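Notebook, bench 3, Skovitz workshop
July 2, 2019
Entry by Babita Prajapati

Dye trials for the Siqueira window job, continued from the January pages. Leidy wants a pale blue that holds up behind glass for a full season and still lets light through. The January batch went gray at the edges after the lamp test, so I changed the dye supplier and the rinse, and left the fabric alone.

Stock: the sheer polyester from Drovov, same roll as before. Cut into strips, washed in plain detergent, hung overnight. Did not iron. Last time the ironed strips took color unevenly along the fold and I wasted a morning blaming the dye.

Bath A: disperse blue, weak. 2 liters of water in the small steel pot, brought up slowly with the lid on. Strips in when the first steam showed. Stirred with the glass rod the whole time. Pulled one strip early and left the others in. The early strip is closer to what Leidy asked for. The others are a good blue but too strong once you double the layer, and the window design doubles it in most places.

Bath B: same dye, with the leveling agent from Dunden. Smells like wet cardboard. Color came out flatter and more even, no streaks near the selvage. It also came out slightly green under the overhead tubes. Took a strip to the back door to check and it looked plain blue in daylight. Rogelio says the shop windows at Siqueira get evening light plus their own spots, so we need to look at it under warm bulbs before anyone signs off.

Veins and spots: Cremilda drew the vein lines with the fine liner on dyed fabric, after heat setting. Lines stayed crisp on Bath A. On Bath B they spread a little, maybe residue from the leveling agent. Will rinse twice next time and repeat. She prefers the faint lines to the heavy ones and so do I. From the sidewalk the heavy ones read as dirt. 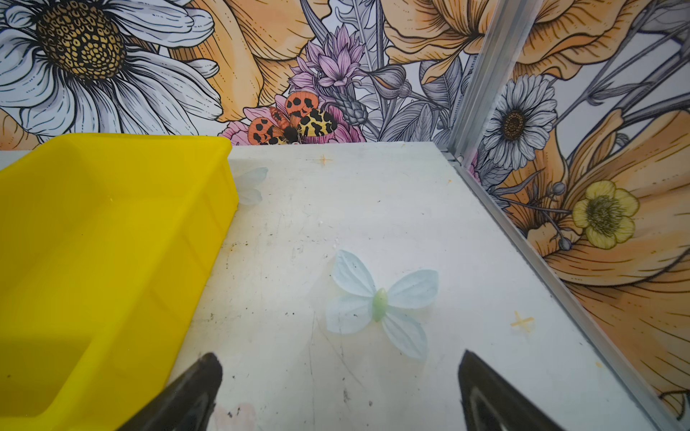

Pale blue butterfly with the green body, on the white table.

Bodies: staying with light green. We tried a brown body and it pulled the whole thing toward moth. Leidy did not like it and neither did the client. The oval shape is easy to glue on flat. Hot glue shows through the sheer as a yellow dot, so use the clear fabric cement and clamp it. Guoqing suggested stitching. I did a couple and they are stronger, but the thread puckers the wings and it takes far too long for this order.

Order quantity is 600, with 460 in blue and the remainder in white. The white ones need no dye, so Rogelio can start cutting those now. He wants to stack the fabric and cut several layers at once. Fine for white. For blue I would cut single layers until we know whether the dyed cloth slips.

Lamp test: strips from both baths are taped to the card, half of each covered with foil. Card is under the lamp in the corner cabinet, door closed. Please do not borrow that lamp. Check it at 55 hours and write the result here, with the time. If the uncovered half of A has shifted, we go to B and live with the extra rinse.

Storage came up again. The finished samples from January were in a paper bag and the wings got creased. Steam took most of it out but one never recovered. Guoqing wants flat trays with tissue between layers. Cremilda wants anything with a lid that you can see into, so people stop opening everything to find one color. I would go with trays for the order and something clear for the bench samples.
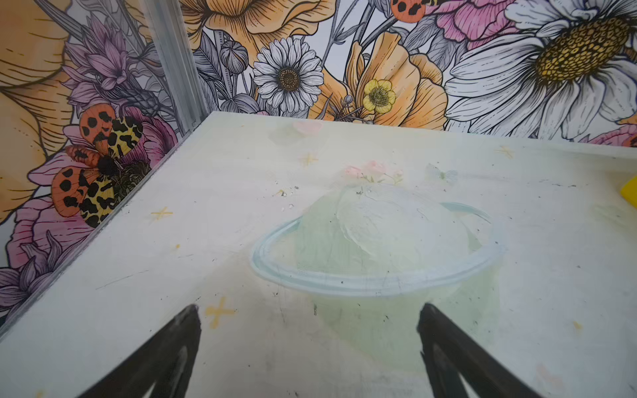
Round clear container with the domed top. Plastic, faint green tint.

Note on judging color: hold the strip up on its own against white paper. Anything tinted next to it or in front of it throws the blue off, and we have argued over that before. I cut a window in a white card for this. It is clipped inside the back cover of this book, put it back when done.

Costs so far: dye and agent only, receipts in the envelope. Leidy has the fabric invoice.

To do
Repeat Bath B with two rinses, then vein lines again
Warm bulb check, both baths (Rogelio)
Ask Dunden whether the agent comes in a smaller bottle
Wing template, second copy, the corner of the first one is chewed up
Wire hangers: Cremilda to try thinner gauge
Send Siqueira one of each blue once the lamp card is read

Steel pot is washed but still stained. Not for tea.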